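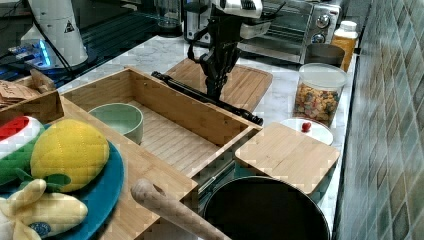 The Aso hand above the cutting board in the test kitchen, with the mint-green bowl in its box.

News from the test kitchen: five months with Aso

Many colleagues from the other floors have asked me what is happening in the test kitchen at Fajardo, and if it is true that we do not work there by hand any more. It is not true, but our work has changed, and I promised the editor to write down how.

For those who joined Trorex recently: our team checks household goods before they go to the shops. We lift lids, we put bowls into boxes and take them out again, we open and close canisters. A normal endurance test has 2,000 movements for one article. Until last year all of these movements were made by us, in turns, with a paper sheet next to the counter where we put a stroke for each one. I have done this for 11 years and I can say that the worst part was never the weight of the things. It was the counting. If somebody came in to ask a question in the middle of a series, you lost your place and had to trust your strokes.

The arm and the black hand came to us through the Plistia project. We call the whole machine Aso, after the name on the delivery papers, and the name has stayed. It takes over the long series of the same movement. In a good night it can make up to 300 lifts of a pot lid without a person in the building, and in the morning we read the list and look at the articles which it marked as doubtful.

What it cannot do yet is also quite a lot. Lids with a small knob are still difficult for the fingers. A bowl standing close to the wall of a box is difficult too, as the hand needs some space next to the rim. Soft things are a separate chapter. We practise with plush fruit, and the banana was squeezed so often in the first weeks that I felt a little sorry for it.

Now to the people, which is the part I was asked about most. We were four on the counter before and we are four today. Nobody had to leave the team. The hours are different, however. In the old plan each of us spent most of the day with handling tests. Today a large part of the morning goes to preparing the counter: everything must stand in its place before a series begins, and a small mistake at eight o'clock becomes a big mistake at noon. After this we check the results, and then we write the reports, which have become longer. One colleague told me that she misses talking during the handling. When both your hands are busy and your head is free, you talk with your neighbour. Now we sit at screens more, and the kitchen is more quiet. I think this is a fair point and I do not have an answer to it.

For my own part, my wrists are better. I used to wear a support on the right one each autumn when the big season articles came in, and this time it stayed in the drawer. Imani Makokha, our shift leader, has asked everybody to note such things, good and bad, in the blue book beside the door. Please continue to do it, also when it is only a short line. The notes will be read together with the technical people from Plistia in March.

There was some worry at the beginning about who is responsible when a test goes wrong. This is now settled in writing. The person who prepared the counter signs for the preparation, and the machine's list is added to the report as an attachment. No article is passed or refused on the list alone. It must be taken in a human hand once before the decision. Last month we stopped a storage jar this way. The list showed no fault in 79 openings, but the edge of the lid was sharp to the thumb, and such a thing is not in the list.

A few practical points for visitors:

Please do not move anything on the counter, even if it looks like somebody forgot to tidy up. The boards, boxes and bowls stand where a series needs them.

The coffee maker on the back of the counter belongs to the tests. Coffee for drinking is in the corridor, as before.

Stay behind the yellow line on the floor when the arm is in motion. If you want to see it from closer, ask the person on duty and we will pause it for you. We do this with pleasure, only not between ten and eleven, when the long morning series is running.

Training for the two colleagues who will join us from the packing department starts on Jan 14, 2019. They will first learn the tests by hand, the whole set, and go to the machine after this. It was a wish of our team and I am glad it was accepted. Those who would like to join the training for one day can put their name on the list in the Fajardo reception.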